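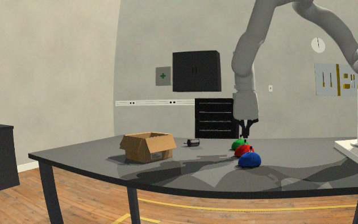 Why does my door lock easily when the door is open, but the key will not turn when the door is closed?

The bolts or hooks are hitting the strike plates in the frame, so the lock is probably healthy and the door has moved. Check the hinges and the strikes before you buy a new cylinder or a new mechanism.

Doors and Locks > Multipoint locks > Key very hard to turn when door is closed

marten_k
Posted June 7, 2018
Hello everybody. I have a front door made by Proser, composite with a multipoint lock from Grirneck. You lift the handle, the hooks go out, and then you turn the key. It worked well for six years. In the last weeks I have to lift the handle with much force, and then the key stops halfway. With the door open, everything moves softly, also the key.

I called a company in Kusside and the man on the phone told me, without seeing the door, that the gearbox is finished. The price is 467 dollars with the work. Is this reasonable, or should I check something first? I am not afraid of a screwdriver but I do not want to make it worse. My English is not perfect, please excuse me if I use the wrong words for the parts.

oldlatch
2278 posts
Your English is fine. Do not pay for a gearbox yet. A bad gearbox is bad with the door open too. You said it moves freely when open, so your door has dropped or swelled, or the frame has moved a bit.

Close the door slowly and look at the gap between the door and the frame, on the lock side and along the top. If the gap at the top is wider on the handle side, the door has dropped.

marten_k
I looked. The gap at the top is bigger on the handle side. On the lock side it is small at the bottom, the door almost touches there. Also I see a shiny scratch on the lower strike plate, on the lower lip of the hole. I did not notice this before.

oldlatch
There you are. Lower hook rubbing on the lower lip. Adjust the hinges.

brassmonkey_jo
I would not be so quick to say the gearbox is fine. I had the same story with my back door. Open, it was smooth. Closed, it was stiff. I adjusted the hinges and it was good for a month, then the handle went floppy and the door was locked shut with me on the inside. The gearbox had been forced for so long that the follower cracked. So he may need both.

oldlatch
Both is possible, but the order matters. If he puts in a new gearbox and leaves the door low, he will crack the new one as well. Align first, then see what is left.

brassmonkey_jo
We agree about the order. I only say he should not be told that the gearbox is healthy. You cannot know that from here, just like the man on the phone could not know.

oldlatch
Fair point. I should have said "probably".

marten_k
Thank you both. My hinges have a plastic cover and under it I find hex screws, one from the side and one from below. Which one lifts the door? There is no letter or arrow on them. I did not turn anything yet.

sill_and_jamb
On most flag hinges the screw from below is for height and the side one moves the door toward the hinge or toward the lock. Some hinges also have a third adjustment for how hard the door presses on the seal. Be careful, there are types where it is different, so take the installation sheet for your hinge if you can get it.

How I do it:

Mark the position of every screw with a pencil before you begin.
Open the door and put a wedge under the handle side, only enough to carry the weight.
Turn the height screw half a turn on the bottom hinge, then the same on the others.
Take out the wedge, close the door, try the handle. Repeat.

Small steps. People turn three full turns and then they do not know where they are.

tomasz_b
I disagree a little with starting on the height. When the top gap is wider on the handle side, the door is leaning. If you raise all hinges the same, you have a leaning door which is higher. I would first bring the top hinge in toward the frame, with the side screw, and leave the height alone. On my door this was the complete repair.

sill_and_jamb
Yes, you are right for his case. I wrote the general method and did not read his description of the gap carefully. Top hinge in first. If the hook is still rubbing after that, then height.

marten_k
OK, so top hinge, side screw, small steps. And what about lubrication? I have a can of ordinary oil spray at home and one tube of graphite powder from my father-in-law.

brassmonkey_jo
Please not both together! Oil and graphite make a paste inside the cylinder and after a winter the pins are stuck. Choose one and stay with it. For the cylinder I use a dry PTFE spray, a very short one, then put the key in and out a few times and wipe it. For the hooks and the rollers a little light grease is better, because they rub metal on metal.

tomasz_b
Graphite alone is fine in a cylinder too. My family has used it always. But for the strip on the door edge I also prefer grease.

oldlatch
Lubrication will not help him with a door that is too low. It only makes it easier to force.

Chantelle Modise
I work with doors and I read here more than I write. Two additions.

First, until the door is adjusted, do not put your body weight under the handle to lift it. Pull the door toward you by the handle or push it up a little by the edge, and then lift. If the key does not turn with two fingers, stop. A key broken inside the cylinder is a more expensive evening than the one you have now.

Second, ask the company what they mean by gearbox. On many Grirneck strips the center case can be changed alone and the long strip stays in the door. Sometimes a price is given for the full strip and the customer does not know it. Ask for the price of the part and the price of the work on separate lines. And if somebody has to come anyway, ask what they charge only for the alignment.

marten_k
This is very useful, I did not think to ask it. I called again. The 467 was for the full strip. For the center case only he says 188 plus the visit. He was not very happy with my questions.

There is also a shop, Polák, near the bus station. The lady there told me to bring the numbers stamped on the faceplate and she will look if she can order the case. She also told me to measure the backset and the distance from the handle spindle to the center of the cylinder, and that I should not trust the eye for this.

sill_and_jamb
Good shop if they ask for these measurements. Many people buy by the photo and then the screw holes are in another place.

marten_k
Report. I moved the top hinge in, half a turn, then again half a turn, then a quarter. The gap at the top is now even, as far as I can see. The handle goes up with one hand and the key turns closed and open. I did not touch the height. I cleaned the strip with a cloth, a lot of black dirt came out, and I put grease on the hooks.

But there is still a small click when I lift the handle, near the end of the movement. It was not there in the past, or I did not hear it. Is this the cracked part that brassmonkey_jo wrote about?

brassmonkey_jo
Could be, could be only the spring in the handle. Take off the handle (two long screws through the door, hold the outside part so that it does not fall), put only the spindle in and turn it with pliers, gently, with the door open. If the click is still there, it comes from the case.

oldlatch
And do this test with the door OPEN, always. I write it in capitals because I once did it closed.

tomasz_b
I would leave it. A click is not a fault. My door clicks since it was new.

brassmonkey_jo
His did not click before. This is the difference. I would at least write down the numbers from the faceplate and give them to the shop, so that he knows if the part is still made. Some of these cases were discontinued, and then you pay up to 1000 for a completely different strip with routing of the door. I do not want to scare him, but it is better to know it now than in November with the door locked and the rain coming in.

tomasz_b
To know the number, yes, I agree. To buy the part today, no.

marten_k
I did the test with only the spindle. No click. With the handle back on, click. So I think it is the spring cassette in the handle. The screws of the handle were also a little loose – I tightened them by hand, not too strong, because Chantelle wrote me in a message that too much force here can bend the plates and then the handle does not return by itself.

I wrote down the numbers anyway and will bring them to Polák when I buy a new handle set. Does somebody know if I need the same brand of handle, or only the same distances?

sill_and_jamb
Only the distances, in general. Spindle to cylinder center, the distance between the two fixing screws, and the thickness of the door for the length of the screws. Also look if your handle is sprung or unsprung. If the lock case was made for a sprung handle and you buy an unsprung one, it will hang down.

marten_k
It is sprung, I think. It jumps back when I hold it in my hand and turn it. I will ask the lady also. I called the company in Kusside and canceled the visit.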